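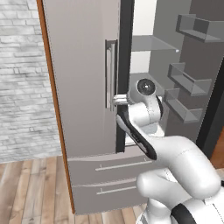 3.2 Participants and Pool Setting

Swimmers were recruited from the adult beginner program at the Sermont pool, a 25-meter indoor facility with a separate teaching basin. Enrollment opened in November. Of the 91 adults who signed up for the program, 40 met the inclusion criteria and agreed to take part. Adults were included if they could not swim one length without stopping, had not taken lessons in the past five years, and had no shoulder or neck condition that limited overhead movement. Those already attending water aerobics were not excluded, but attendance was recorded and used as a covariate.

Participants were assigned at random to one of two lesson orders. In the breathing-first order, side breathing was taught with a kickboard before any arm stroke was introduced. In the stroke-first order, the full front crawl arm action was taught with the face in the water, and breathing was added later. Assignment was stratified by self-reported fear of deep water (low or high), which earlier work at the same pool had linked to dropout (Naylor and Viklund, in preparation).

3.3 Lesson Protocol

Both groups attended one lesson a week for 12 weeks. Each lesson lasted 45 minutes and was held in the teaching basin for the first four weeks, then in the two outer lanes of the main pool. Class size was capped at five. All instructors held the same teaching certificate and taught both lesson orders, so that differences between instructors would not be confounded with condition. Instructors worked from a written plan and marked any departure from it on the lesson sheet. Departures were rare and mostly involved extra floating practice in the first two lessons.

The content of the two orders was identical by the end of week 9. Weeks 10 to 12 were used for continuous swimming in both groups. Swimmers who missed a lesson were offered a make-up session in the same week. No make-up was offered for a second missed lesson, and these absences were treated as missing exposure in the analysis.

3.4 Measures

The primary outcome was the longest unbroken distance of front crawl, measured in meters at weeks 6 and 12. The attempt ended when the swimmer touched the wall and paused, stood up, held the lane line, or changed stroke. Turns were allowed in any form. Each attempt was timed by one observer and scored for stroke count by another, neither of whom had taught the swimmer.

Breathing regularity was scored from poolside by Randi Viklund on a scale of 1 to 4, where 1 indicates that the head was lifted forward for most breaths and 4 indicates a stable side breath on a fixed count. Keith Naylor scored a random half of the attempts separately. Disagreements were left as scored for the reliability estimate and then settled by discussion for the main analysis.

Water confidence was measured with the Grekgate questionnaire, which participants filled out before entering the water. The wording of two items was changed to refer to lessons instead of open water.

3.5 Analysis

Distance was log-transformed and modeled with a linear mixed model, with lesson order, test week, and their interaction as fixed effects and a random intercept for each swimmer. Class was added as a second random term. Breathing scores were analyzed with an ordinal model of the same structure. Swimmers were kept in the group to which they had been assigned regardless of attendance. A second analysis, limited to those who completed at least ten lessons, is reported in Section 4.3.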